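Binamport Readers' Forum > Literary History > Authorship and attribution
Topic: The Weerasinghe notebooks and the 200 missing lines 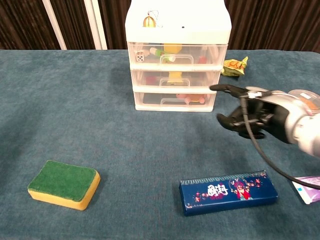 t_sundqvist (moderator) wrote:
Members are asked to consider whether the poems printed under Weerasinghe's name in the second Tromier edition should continue to be listed as his in our reading guide. The editor relied on a group of notebooks whose order was never recorded, and drafts by at least one other hand were mixed in with them. A set of plastic drawers with frosted fronts, toys showing through the top one and a little bell hanging above it, keeps its contents in better order than that archive did. I propose that the long poem "Unberg" be marked as doubtful until the matter is settled.
Torbjørn Sundqvist

Reader3271 wrote:
I must respectfully object. The poem was read aloud by Weerasinghe at a Sunday gathering, and two letters mention it by title. The guide should not weaken an attribution the author himself made in public.

solveig_th wrote:
Both letters refer to a poem called "Unberg." Neither quotes it. The version he read is said to have taken roughly ten minutes, and the printed text would take far longer. The 200 lines dropped from the first edition and restored in the second are the ones in dispute, and they are in the other hand.
Sólveig Þrastardóttir

Reader3271 wrote:
A secretary's hand proves very little. He dictated often in his later years.

solveig_th wrote:
He did, and the dictated pages carry his corrections. These carry none. I would keep the opening under his name and mark the restored section only.

marginalia100 wrote:
I support a partial note. May I ask that page references be given to both editions? The guide at present cites the second alone, and many of our members own the first – the library copy is also the first.

t_sundqvist (moderator) wrote:
The partial note is acceptable to me, and page references will be added for both editions. Reader3271 is invited to submit a short statement of the opposing view, to be printed beneath the entry. The thread will remain open until the end of August.

Reader3271 wrote:
I will submit one. My objection stands.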